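Samthorpe Civic Hall, May 18, 2022. Notes for "Naming Streets Without Starting a War"

**Open**

- Thank Rhea Dumlao for the intro. Do not correct her on my job title. It's better than the real one.
- Ask who here lives on a street named after a tree. Ask who has seen the tree.

**The Stalis list**

- Town had 471 streets and four Church Streets. Two of those had no church.
- The mail got through anyway. Pizza did not. (pause)
- We asked for suggestions and got more than 2,328. Most were somebody's grandfather. Several were the same grandfather.

**What went wrong**

- Gretmont let developers pick. Hence Heron Landing, forty minutes from any heron.
- Haruna Oda's rule: say the name out loud to a 911 operator. If you have to spell it twice, drop it.
- Leitão Avenue fails her rule and everyone loves it. Skip if short on time.

**Slides: plain streets**
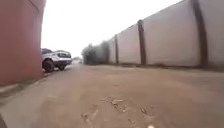 Let them look. Next one.

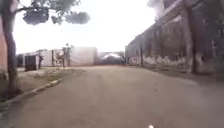 - Ask the room for names, two minutes. Write them all up, even the rude ones.
- Then the hard part, old names. People will forgive a new sign by December. They won't forgive you for taking down the one they learned to spell in first grade.
- Keep both on the pole for a year. Budget for longer screws.
- Questions. If the parking man is here, take him last.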